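Open day at the Brurkow sorting hall, Dangate

Free entry, free parking, and a queue of 37 people by the time the side door opened on Saturday. I went because our council keeps telling us that film and carrier bags are "now collected", and I wanted to see where they end up.

The talk

We had 14 minutes in a side room with a man from Flerov, who supply the balers. He told us the hall handles 2,526 tonnes a year. Of what, he didn't say. When I asked how much of the thin film is turned into anything new, I got "it depends on the market" — the answer I had at Swai two years ago, almost word for word.

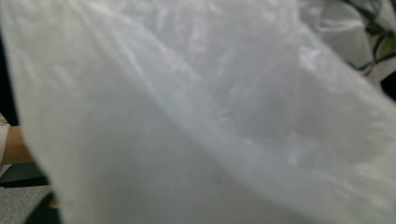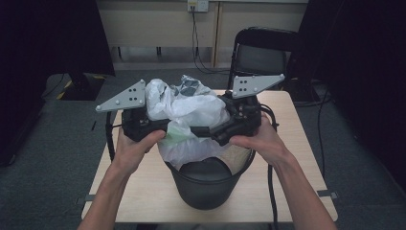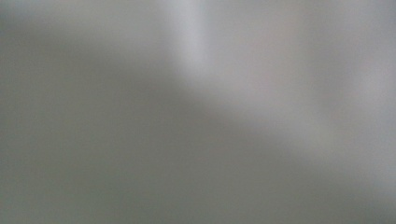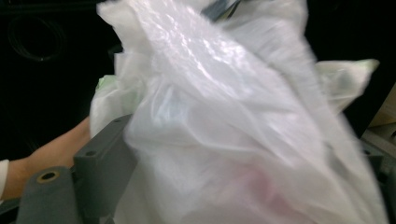
White plastic bag in the first, second and fourth pictures, in the mouth of a black bin in the second; a blurred grey surface in the third.

The walk round

Hard hats on, then up a gantry and along a window you could barely see through. The belts were stopped for the weekend. Cans and bottles I can believe in, as the bales were stacked by the gate with lorry labels on them. Film had a bay of its own, and our guide walked past it rather quickly.

Tea was £4 with a biscuit. The leaflet says a second open day is planned for March, with the belts running. I'd wait for that one.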